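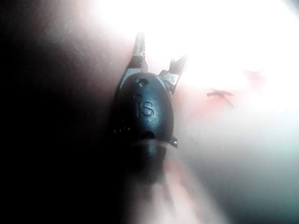
Sewing Lessons: Suture Collection at Plakham

Our project at Plakham is teaching a pair of robot arms to close a wound, and the arms learn the way apprentices used to, by having somebody else's hands do the job over and over while they come along for the ride. A person sits at the console and sews. Everything the arms do gets recorded, along with what all the cameras saw. Then the person sews the next one.

The collection so far stands at 493 demonstrations. That sounds like a lot until you hear what the learning people consider a lot, at which point it sounds like a warm-up. We started in August with a plan, a spreadsheet and a box of fresh suture thread. The spreadsheet is still in excellent shape.

A demonstration in our book is one stitch: pick up the needle, drive it through both sides, pull the thread, tie, cut. Each of those steps gets its own label, and each label has a start and an end that somebody has to agree on. The longest meeting of the project so far concerned the question of when a pull is over. (When the tail is short enough. How short is short enough? Please bring lunch.)

A few views of the work follow, with captions. Readers who are squeamish about incisions may prefer the page on cable routing.

Needle out to the left, thread everywhere else. The lower instrument has the curved needle at its head, and a long braided strand runs down to it under the open jaws of the upper one. Cut ends of earlier stitches trail off to the lower right.
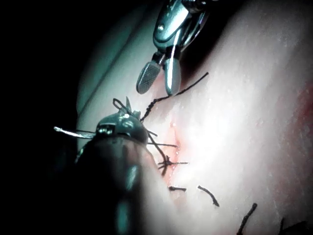
Words and captions: Võ, Sirkby Bench Notes
Posted 21 November 2024

I should say something about thread, as it has taken over my life. Metal is polite. You ask a jaw where it is and the encoders tell you, to a precision that borders on showing off. Thread has no encoders. It goes under things, comes up in little loops, and sits in a tangle on top of the very line you were hoping to see. The learning system gets no opinion from the thread except what the cameras can pick out, and black thread crossing black thread over a narrow cut is a hard thing to pick out. I have labeled enough of it to start seeing it in my soup.

The temptation is to tidy. Every operator has it. You finish a knot, you see a loose bit lying on the tissue, and you want to sweep it off before the next stitch so the recording looks nice. We asked for this to stop after the first batch. The batch was lovely to look at, and the model trained on it went to pieces the first time it met a stray tail. It had led a sheltered life.

So now the rule is: leave it unless it would catch the needle. Old tails stay, offcuts stay, and if a loop lands somewhere silly then the operator works around it and the recording has a person working around it, which we need far more than another perfect stitch.

We also keep the fumbles. A dropped needle followed by a good pickup is worth real money to us, and operators find this hard to believe, having spent years being told otherwise. The button for throwing out a take used to be large and green. It is now small and two menus down, and the yield has gone up nicely.

What we do throw out:

Takes where a camera stopped writing and didn't mention it.
Takes where the clocks on the two arms disagreed.
Takes where the operator was demonstrating to a visitor, since those all contain a flourish.

That last group came to 40 takes, and I would like the visitors to know that I have their schedule.

Labels are done in Himitz, our own annotation tool, which was written at Sirkby in a hurry and has kept that character. It lets you scrub all the camera views together, mark a step, and attach a note. The notes were meant for things like "needle regrasped" and "tail too long." A search last week for the most common note returned "hm."

Stitches on both sides of a wide view. The rounded lower jaw of the left instrument rests on the tissue between two tied stitches, at the left end of the cut, and the long strand makes a broad loop below. The grasper at lower right has its jaws wide open with nothing in them. Two loose pieces of thread lie where they lie, as per the rule. 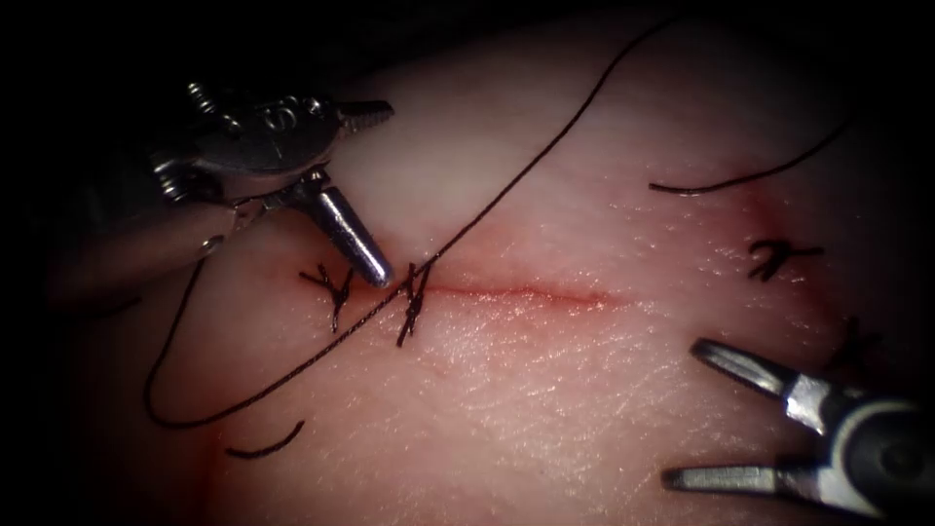 Still to collect

Left-handed driving. Nearly all our operators lead with the right, and the model has picked up the prejudice.

More starts from an awkward place. At the moment a take tends to begin with both instruments parked sensibly, like chairs in a waiting room. We want them crossed, too high, facing the wrong way, and in general arranged as if by the previous shift.

Short thread. Everyone reaches for a new length well before the old one is used up. I sympathize. It is still a gap in the set, and the last few inches are where the interesting decisions happen.

Slower cuts. The cut is the one step operators rush, on the grounds that it is the end and they can see the coffee from there. It takes up so little of each take that the model barely notices it, and it shows.

Sign-up for console hours is on the Plakham bench calendar, mornings mostly free. Bring your own stool cushion. Label fixes go in Himitz under the take they belong to, and please write more than "hm."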